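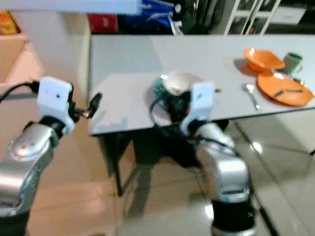 Jobs > Transport and Vehicle Recovery > Office and Customer Service

Vehicle Release Clerk, Nullcombe

6 minute read

Atallah Recovery is looking for three vehicle release clerks to work at our pound on the Dorkutell estate in Nullcombe. We store vehicles that the police have taken off the road, mostly for having no insurance or no tax, or because the driver had no licence. We also hold vehicles that have been abandoned, recovered after a theft or kept for examination after a collision.

The clerks deal with the people who come to collect them. They check documents, take payment, book vehicles in and out and keep the records straight. Two of the posts are new and one replaces a colleague who is retiring in June.

The pound

The pound has 274 bays, of which a small number are under cover for vehicles awaiting forensic examination. In a busy month we take in 600 vehicles. Cars and vans make up most of that, with a fair number of motorbikes and the occasional horsebox or minibus. Lorries go to a different site and you would not handle them, although you may get phone calls from hauliers who have been given the wrong number.

The office is a single-storey building by the gate. It has a public counter with a screen, a small waiting area, a back office with four desks, and a kitchen. The drivers have their own room across the yard. There is free parking for staff outside the fence. The nearest bus stop is at the top of the estate road, ten minutes' walk away, and the last bus leaves before the end of the late shift. You should think about how you would get home before you apply.

What you would do

Much of the day is spent at the counter or on the phone. A typical release goes like this. The keeper arrives with a seizure notice, proof of identity, a driving licence and a certificate of insurance. You check that the policy covers that vehicle and that it allows for release from a pound, as many short-term policies do not. You check that the person is the registered keeper or has proof that they own it. If the vehicle has no current MOT, you explain what that means for getting it home. You take the payment, print the release form and radio the yard.

When the paperwork is wrong you have to say no, and tell the person what they need to bring back. You would do this several times a day. Storage charges go up daily, so people are often anxious about time as well as money. The charges are set by law and clerks have no power to reduce or waive them.

You would also:

- book in vehicles from the drivers' sheets, including mileage, visible damage and where the keys are
- enter every vehicle and every release on Tolari, our case system, on the shift it happens
- send out letters to registered keepers and log the ones that come back
- arrange times for people to collect belongings from a vehicle they are not reclaiming
- answer questions from police officers about vehicles on hold, and never release a vehicle on hold without written clearance
- cash up the till and balance card payments at the end of the shift
- prepare the weekly list of unclaimed vehicles for disposal, which the pound manager signs off
- take calls from insurers and finance companies

Belongings take up more time than most new starters expect. Items which are part of the vehicle stay with it. Tools, child seats, shopping and paperwork can be handed over once identity has been checked. A yard operative always goes out with the visitor and you would fill in the property form when they come back.

Hours and pay

The posts are full time, 40 hours a week, on a rota of early and late shifts. Earlies run from 7.30am to 4pm and lates from noon to 8.30pm, both with a half-hour unpaid break. The pound is open at weekends and on most bank holidays, and you would work one weekend in three, with time off during the week after. The rota is published six weeks ahead. Swaps are allowed if the shift lead agrees and the cover is the same.

There is no night work for clerks. Vehicles that arrive overnight are put in the reception bays by the driver and booked in by the early shift.

Pay is by the hour, on the clerical scale that comes with the application pack. Bank holidays are paid at time and a half. There is a one-off payment of £1000 for staff who complete their first full year, made with the following month's wages. You would get 25 days' holiday plus bank holidays or days in lieu, a workplace pension, and a uniform of shirts, fleece and waterproof coat. We pay for safety boots up to a set amount.

We would consider a job share for one of the three posts. Please say on your form if you are interested in this and which days you could do.

What we are looking for

You must have:

- experience of dealing with the public face to face, in any setting
- accurate typing and number work
- good spoken English and the ability to write a clear short letter
- the right to work in the UK
- a willingness to be vetted by the police

It would help if you have handled cash and card payments, know your way round a V5C and an insurance certificate, or speak a second language. None of these is essential. People have come to us from shops, housing offices, call centres, pubs and hospital receptions and have picked up the vehicle side here.

You do not need a driving licence for the clerk's job. Clerks do not move vehicles. If you hold a full licence and would like to train for yard duties later on, mention it at interview.

We need people who can stay civil with someone who is upset and who will stick to the rules when pressed. Some customers have lost the van they work from. Some bought a car a few days before and did not understand that the cover had not started. A few will be abusive. There is always a second member of staff in the office during opening hours, the counter has an alarm, and you are never expected to put up with threats. After any serious incident you would be taken off the counter and the shift lead would finish the job.

Vetting

Because we hold vehicles for the police, every member of staff at the pound is vetted before they start. The form asks about your past addresses, finances, family members and any convictions or cautions. A past conviction does not rule you out in every case, but leaving one off the form will. You will also be asked to declare if you or someone you live with has had a vehicle seized.

Vetting can take several weeks. Please do not hand in your notice with your present employer until we have confirmed in writing that you have been cleared.

Training

The first fortnight is spent on early shifts with an experienced clerk. You will learn the documents, the charges and the booking-in process, and spend a morning in the yard and part of a day out in a recovery truck. Tolari training is done in the office on practice records. You will not take the counter alone during your first month. There is a short course on handling conflict and another on data protection, both in paid time.

The probation period is six months, with a review halfway through.

How to apply

Ask for an application pack at the Nullcombe office or by phone between 9am and 4pm. The pack has the form, the full job description, the pay scale and a map of the estate. We do not accept a CV in place of the form, although you can attach one.

In the section headed "Supporting information", tell us about a time you had to refuse someone something and how you dealt with it. One side of paper is enough. Forms that leave this section blank will not be shortlisted.

Interviews will be held at the pound and last 45 minutes. There is a short exercise beforehand in which you check a set of documents and say whether the vehicle can be released. You will be given a guidance sheet to use and do not need to prepare for it. You will also be shown round the yard, so please wear flat, closed shoes.

If you need any adjustments, such as large print, more time for the exercise or a step-free route, let us know when you return the form. The office and counter are on one level. The yard is gravel in places.

We reply to every applicant. If you have applied to us before and were not appointed, you are welcome to apply again.

Filed under: Vacancies, Nullcombe, Vehicle recovery, Full time, Shift work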